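Lid storage, am I missing something?

Dravon_Flats
12/17/22
Every organizing blog says to stand your big flat lids and covers up on edge like plates in a rack. Tried it with mine. It takes up the same room as before, only now it's tall and it rolls. Does anyone really do this long term?

govside9
I do. Eight months now. You need a divider every few inches or they lean. The Tritow rack is fine.

tritowskeptic
The Tritow rack is five thin wires and a promise. Mine bent by March. And the photos in those blogs never show anything with a handle on the face. A handle eats the gap you were supposed to save.

govside9
So put the handles all facing one way. Mine nest okay.

Dravon_Flats
Nest how? The bar sticks out. I don't buy it.

laaksonen_k
Going to side with the doubters. I tried a rack, a tension rod and a strip of carpet in the cabinet. Went back to stacking flat with a dish towel between. Ugly but it stays put.

govside9
Flat means lifting the whole pile to get the bottom one. No thanks.

tritowskeptic
You lift the pile twice a month. I can live with that. How wide is yours, OP? If it's big and gray with holes punched in it, same type as mine, I'd quit while you're ahead.

Dravon_Flats
Gray, yes, holes too. No tape measure handy. See for yourselves how much the handle adds.

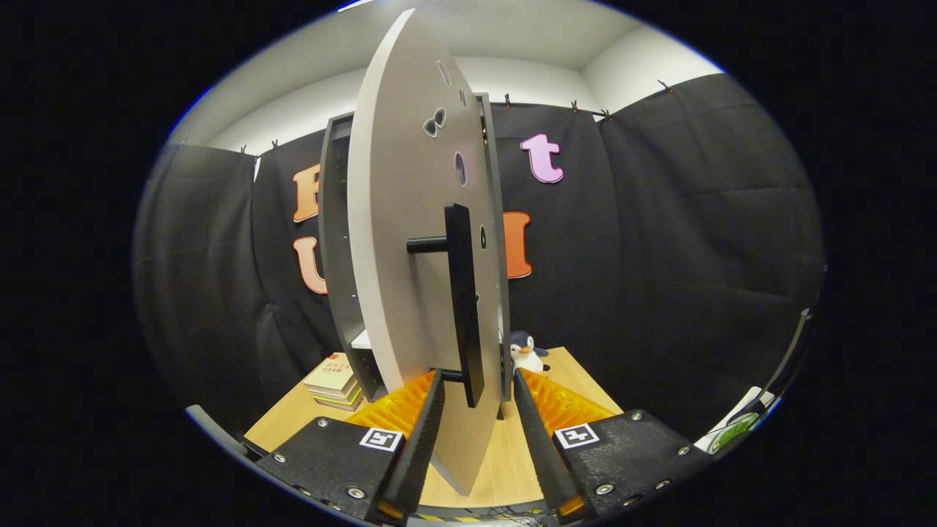 On its rim, seen nearly edge-on, black handle on the face

Contact us | Copyright Laaksonen Home Boards | Back to top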